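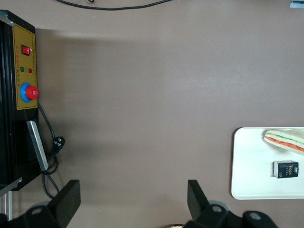

The case for the dull button
by Evander Lennox

My new washing machine plays a tune when it has finished. It is not a short tune. There's a middle section. I can't turn it off without an app, and the app would like to know my date of birth.

I mention this because last week I spent a night at my cousin's place in Sulline, where the machine is a Dorner with one dial and a door. You turn the dial to the thing you want and the thing begins. When it's done it stops making a noise, which I had forgotten was how you used to find out. She paid £49 for it, second hand, from a man who threw in the hose.

We have been talked out of buttons. A button used to be a small promise: press me and the lift will come. Now most of what I own has a sheet of black glass where the promise used to be, and the glass has moods. My hob will not respond to a damp finger, and I would like to meet the person who cooks with dry ones. The oven has 17 programmes. I have used two, and one of those was a mistake.

Ruoxi Duan, who lives below me and has fitted kitchens for 22 years, tells me I'm being sentimental. Knobs fall off, she says, and grease gets in behind them. Fair enough. I have been in rented flats where the cooker was worked with pliers. But at least with pliers you knew where you stood.
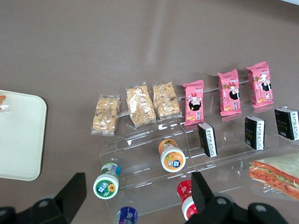
The defence I hear most is choice. People like choice, so give them a menu, and behind the menu another menu. I don't believe anyone likes it as much as all that. Watch a grown adult in front of the hot drinks machine at the station, going back a page, then forward a page, while the queue grows a beard. The old one had tea, coffee and a soup that tasted of both, and you were away in seconds.

My friend Weronika Witkowska bought a car in the spring with the heating controls buried in a screen. She drove home from Elora with her feet roasting and the windows down, and it was raining. She now keeps a jumper on the back seat and treats the temperature as weather.

I'm not asking for much. Keep the screens for maps and for films on trains. But anything that gets hot, gets wet or goes round should have an on switch I can find in the dark, and an off switch beside it. If it must also sing, let it be able to take a hint.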